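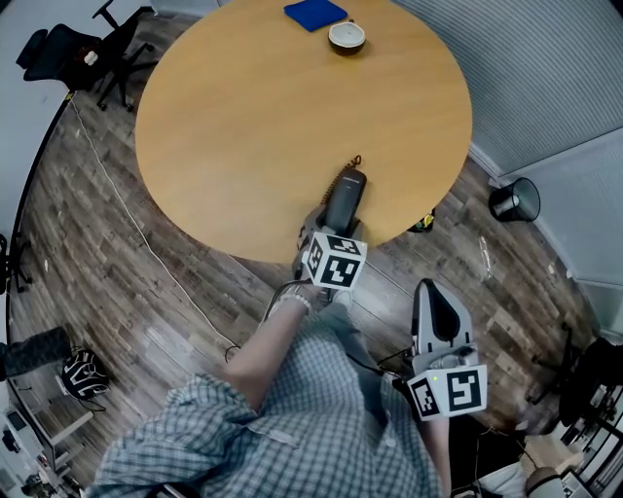 # Re: Round table, placement of the desk phone

From: Feven Tilahun
To: perkside-fitout
Date: Nov 26, 2020

Muammer Dursun wrote:

> Is the black phone staying on the round table? The inventory has it under item 34, which is the white desk. Also, do the cloth and bowl belong to the table or to the kitchen list?

Phone: it stays on the round table, near the edge. I'll move it out of item 34 and into item 40. The handset cord is the coiled type, so keep the bowl side of the table clear of it – a snagged cord pulls the handset off the cradle.

Cloth (blue, stored folded) and small white bowl: both go with the table, at the far edge. Please strike them from the kitchen list.

Still open: the black mesh office chair has no item number. Catherine, can you assign one before the December revision?

Feven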